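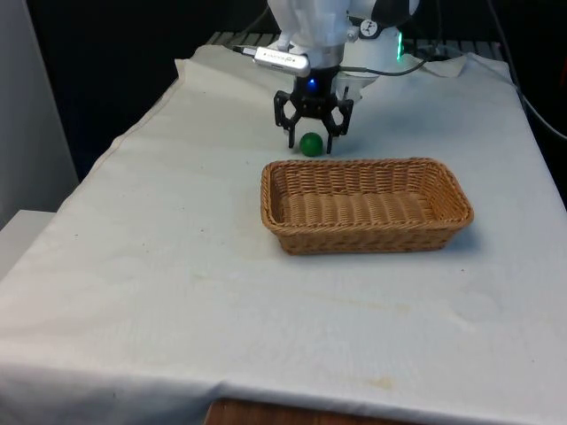
Geert Van Wijk wrote back after our first draft that a basket on a table proves nothing about tidying, and that we should stop writing "storage solution" when we mean basket. We took the phrase out. On the first point we mostly agree with him, and this version of the report is shorter as a result.

## What we set out to test

The Grultetti project began with a claim we kept meeting in home organizing advice: that a low, open basket gets people to put small things away, and that a box with a lid does not. Our group wanted to know if there was anything behind it. We picked small objects that tend to stay out on tables, such as balls, erasers and bottle caps, and compared a shallow wicker basket with a lidded box of a similar footprint.

Balls went on the list at Van den Broek's suggestion. A ball is a fair test of a container because it won't stay where you leave it. We laid a white cloth under everything, partly to slow the rolling and partly so that small items would show up.

## Method

Eight people from the course each cleared the table with the basket, then with the box. They were told to clear it "the way you would at home." We noted what was left on the cloth and asked each person which container they would keep using.

We did not time anyone. The first plan called for timing, but two of us disagreed about when a table counts as cleared, and the numbers would have looked more exact than they were.

## Results

Everyone cleared the table both ways. Three people said they preferred the basket, one preferred the box, and the other four did not care. The advice we started from says the difference should be obvious. We didn't see it.

The basket did have some effects worth writing down:

- Sloping sides made it easy to drop things in from any direction.
- Low sides also let a ball out again if it was thrown in. Two people did this and had to go looking under the table.
- Bottle caps slid to the corners and were annoying to pick out of the weave.

The box held on to everything, and people complained about the lid.

## Problems

Everyone used the basket first. That was a mistake in our planning, and it means the box may have looked worse only by coming second, when people were bored. They also knew they were being watched, and a person being watched will clear a table into almost anything.

The bigger problem is that the advice is about habit. It says people with open baskets keep tidying for weeks. A session on a Saturday morning can't touch that, and we suspect the people giving the advice haven't tested it either.

## What we would change

Tatura wants to run it again in August with containers left in people's homes, half starting with the box. Groker thinks the weave matters more than the lid and would add a smooth tray. We would want at least nine homes before saying anything about either idea. Until then we would not buy a basket on the strength of this report.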